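Progress report to the Brennan fund, second period

Site: Zivthorpe packing works, trial cell

The trial cell at Zivthorpe ran through March on day shift only. It logged 1,114 pick-and-place cycles against 918 in the first period. All work so far uses marked test pieces on the bench. No customer stock has gone through the cell.

## Work at the bench

Most of the period went to the container pieces. Operators set out the parts, start the run from the Gevlow panel and log each result. The grip settings for wide, tapered pieces were redone twice after operators reported slipping.
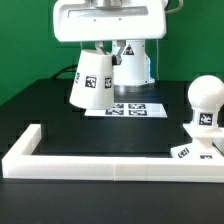

*Trial cell: bucket-shaped test piece held in the gripper, marker sheet on the table.*

The printed markers let us check where a piece is without measuring by hand. Operators used to do that with a steel rule between runs, and they were glad to drop it. Setup between runs now takes 35 seconds.

Bottle shapes are further behind. The narrow neck makes them harder to place, and we have not settled on an approach angle. Trisitano sent a revised grip setting late in the period and we are still testing it.

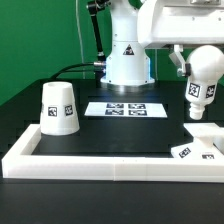

## Effect on staff

- 18 operators have finished the basic course. The night crew has not started, and they have asked for sessions at the end of their own shift.
- Hand packing on line two is unchanged. No hours were cut.
- Two operators moved to cell duty on a rotating basis. Both say there is less lifting and more standing and watching, and they have asked for a stool and shorter turns.
- Pay grade for cell duty is still open. Staff raised it at the Thursday meeting and want an answer before the rotation is widened.

## Spending

Training came in under budget. Spare gripper parts went over, and we ask to move the unused training money to that line.

## Next period

Finish the bottle tests, start night crew training, and bring a written proposal on cell duty pay. We will need the fund's decision on the budget change before ordering more parts.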